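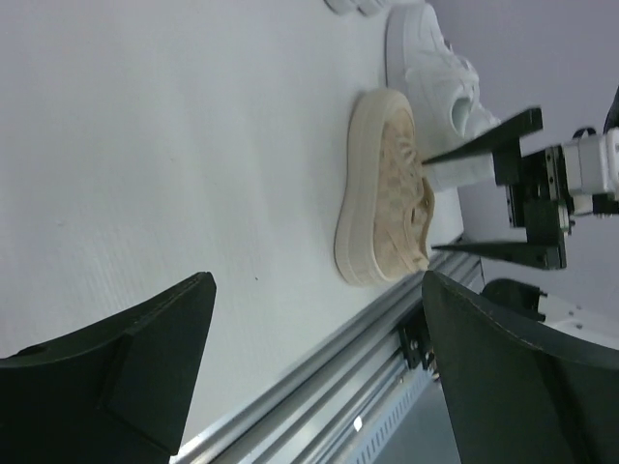
Item 2: beige and white sneakers on the table, wrist view.

Flanagan teleoperation group, minutes, July 13, 2023
Present: Ashok Sachdeva (chair), Eimear Gilmartin, Dela Aidoo, Đạt Nông (notes). Apologies: Gaétan Lévesque.

1. March minutes approved.

2. Shoe task. Dela has 596 demonstrations logged against a target of 1,000. Shoes lying on their sides stay in the set. Eimear asked for slower approaches near the laces — operators are closing too early. Agreed.

3. Operator hours. Sessions capped at 20 demonstrations, then a break. Đạt to update the sheet.

4. Okotthorpe visit. Gaétan to confirm by email. Carried over.

Meeting closed 11:40.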